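Tusta Neighborhood Association, minutes of the general meeting
September 26, 2022

I took the notes again, so blame me for the spelling. We started late on account of the parking, and the May minutes went through with one fix (I had the wrong street down for the hydrant, sorry!).

Street trees. Landeg came back with a quote of $3000 for the whole row on the north side, stakes and first-year watering included. Dritow wants more than that and won't water, so we picked Landeg. I asked if we could get maples and got talked out of it pretty quickly — the roots and the sidewalk, I know, I know. We're going with hornbeam. Vote passed with two against.

Block party money. We cleared $1509 after the tent rental, our best year by a mile, and the chili sold out before I got any. $1000 of it goes toward the trees. The rest stays put until we hear what the insurance will cost.

Speed bumps. Long one. The city wants 60 signatures before it will even do a count on the hill, and we have maybe half of them. I'll have the sheet at my front door all week, so please come by and sign, and bring your next-door people too. Somebody asked about flashing signs instead and I said I'd call, which I still need to do.

Meeting room. We're staying at the Cletanetti hall through the winter. Same rate, and we get the big coffee urn. We did talk about the echo, which is bad enough that I missed half of the tree discussion from the back row. Heavier curtains got mentioned and everyone had an opinion on color, so I'm moving that to next time.
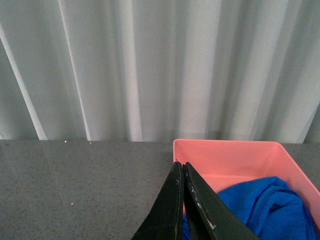
Pale gray curtain and gray tabletop.

Leaf pickup. Bags only this year, no loose piles. Please don't park over the drains.

To do: me, call the city about signs. Also me, send Landeg the deposit. Snacks next time are up for grabs — sign up on the sheet by the door.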